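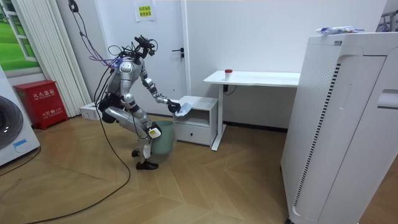 Wrapper or tissue over the bin, right hand, knees well bent.

Thursday, Rerken trash task

35 demos logged by remote control. I still don't buy the Nornlow claim that this is enough. We only ever use one bin, and it stays by the desk. What does the policy learn, "drop in bin" or "drop left of the cables"?

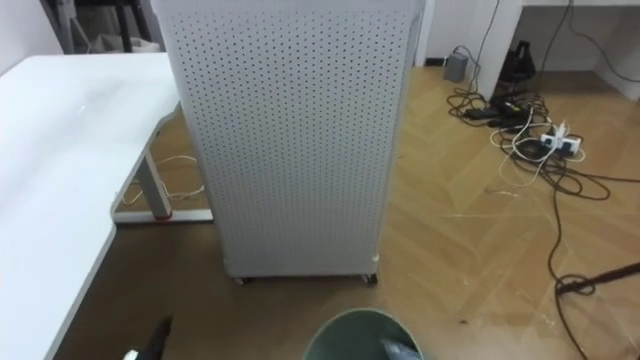
Open points

Operator leans too early. Head view loses half the rim, and Jansen's filter passes those takes anyway. I would throw out 7.

Hands near the rim is where the remote lag shows most,
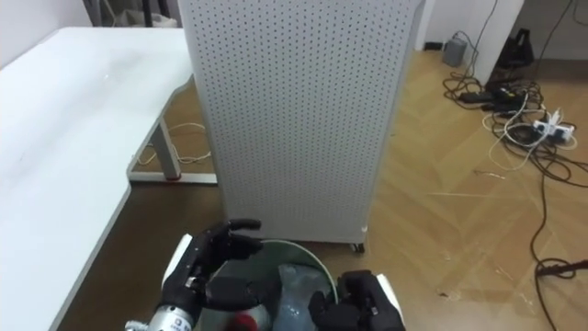 and slowing the operator down only hides it. Rerun 4 at full speed before anyone trains on this.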